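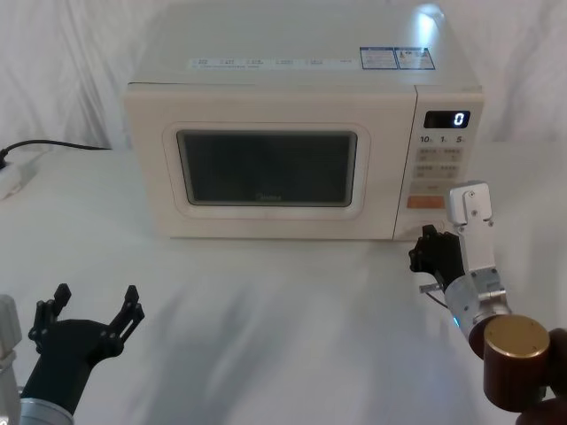
A cream-white microwave with the stickers still on top and "0" on the display.

How to clean a countertop microwave and its stickers
by Anneliese Seidel

I clean my microwave every January very thoroughly, and in the other months only quickly. The method is the same for most small models.

What you need: a bowl, one lemon, two soft cloths, a little dish soap, cooking oil.

1. Fill the bowl with 600 ml of water and put in the lemon, cut in slices. Leave a wooden spoon inside, so the water does not boil over suddenly.

2. Heat for 9 minutes. If your panel has buttons marked 10, 1 and 5, as on this one, look in your manual which unit belongs to each.

3. Keep the door closed for five minutes more. The steam makes the old food soft.

4. Take out the bowl with oven gloves and unplug the microwave. Wipe the ceiling first, then the walls, then the floor.

5. The door window needs a cloth that is only damp – never spray on it. Do the same with the buttons.

6. Stickers on the top: read them before you remove anything. Safety warnings should stay. For the others, lift one corner with your fingernail and pull slowly. Rub the rest of the glue with a drop of oil, wait a little and wash with soap.

Do not use steel wool on a light surface. I did this once with my old Bellier and the scratches stayed.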